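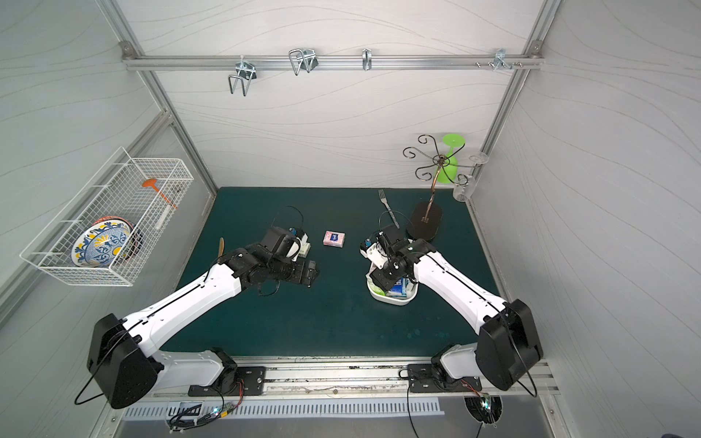
Speaker notes - open day talk, Drivthorpe, 11/12/2025

Opening (2 min)
Say hi, thank Bekov for lending us the hall, and ask who's seen a robot arm up close before. I usually get a couple of shy hands and one kid waving both!

Why dishes and groceries
My favourite bit. Everybody wants to hear about car plants and I want to talk about the kitchen. A wine glass hanging on a rack is a lovely hard problem - clear plastic, round, swings if you bump it. Mention the Jota demo in July, 24 tries at one glass, and how long I sulked.

Tissue packs (slow down here)
Pocket packs are soft, shiny and they lie on top of each other. Pink Tempo, blue Tempo, the Xinxiangyin ones with the cartoon fish - you and I just grab one. Ask the room which they'd pick up first. 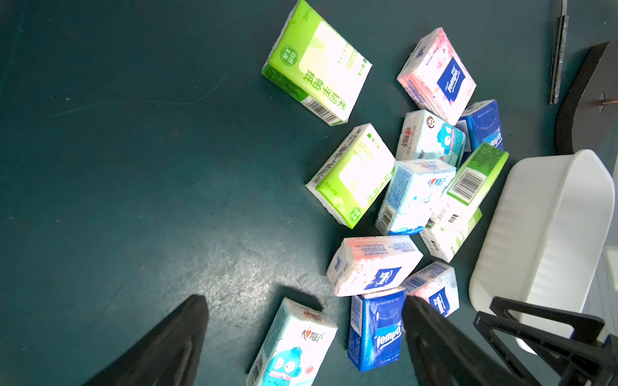
Questions
Leave 20 minutes. Someone will ask about jobs, so don't rush it. Dursun crew are at the side table afterwards for anything technical.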